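# Pumov opens its Tazi bench kit to outside laboratories

2023-11-24 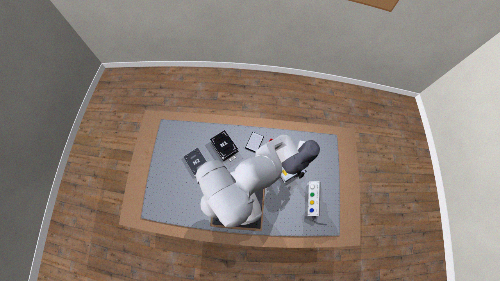 Tazi is offered in two forms: a physical bench, shipped with an arm and a perforated board, and a simulated bench that runs on an ordinary workstation. Pumov has until now supplied both to a small circle of partners. From this month the simulated version may be licensed by any teaching or research laboratory, and the firm has asked two of its early users to speak openly about what it does well and where it falls short.

Najwa Hijazi leads the product group at Pumov. She explained that the simulated bench was at first an internal tool, written so that her engineers could try out a task before the parts for it had been ordered.

"We were building boards by hand and finding the faults afterwards," she said. "A unit would sit too close to the base of the arm, or the gripper would come down over the thing it was meant to reach. We wanted to see that on a screen first."

The layout supplied with the licence is modest in size. It places the arm on a board with two dark units, marked N1 and N2, and a narrow control box with four round buttons in white, green, yellow-orange and blue. Users may move any item, turn it to a new angle or remove it, and may save the result as a new task.

Ms Hijazi was asked why the units in the supplied layout are not set square to the board. She replied that the choice was deliberate and had been debated at length.

"If everything is straight, a program can pass with fixed positions and will have learned nothing about the object," she said. "Our partners asked for straight layouts in the beginning, and we still provide one. Most of them stop using it within a few weeks."

Omar Nseir has used Tazi since August at the Birkside laboratory, where he supervises a course in robot control. His students work in pairs and are given 500 attempts at a button-pressing task before their programs are assessed. He described the loading time as acceptable and the handling of contact between gripper and box as good.

"It behaves sensibly when the fingers touch something," Mr Nseir said. "I have used other packages in which a box would leap off the table at the lightest push. I did not see that in this one, and my students were able to get on with their work."

He was less satisfied with the cable on the control box. In his view it is treated too simply, and a program that drags the gripper across it will meet less resistance than it would on the physical bench. Two of his students moved their work from the simulated bench to the real one and had to rewrite their approach path as a result.

Ms Hijazi accepted the criticism. A better cable model is planned, she said, although she declined to give a date for it.

The second user, Samira Karam of Vevgate, tests grippers for customers and runs the bench on a larger scale. Her team completed nearly 1,000 trials in its first week. She praised the shadows and surface detail, which she considers important for programs that rely on a camera, and said that the floor and walls of the room can be changed between trials.

"We change the room far more often than the task," Ms Karam said. "A program that has only ever met one floor tends to be upset by the next one."

Her reservations concerned the documentation. The chapter on attaching a different gripper is short, and she had to write to Pumov on several occasions before her own model was accepted by the software. She would also welcome larger labels beside the buttons on the control box, as the present ones are very small.

The licence covers 20 seats and includes updates for one year. Support is given in writing only. Laboratories that already hold the physical bench will receive the simulated version without further charge, on request to Pumov.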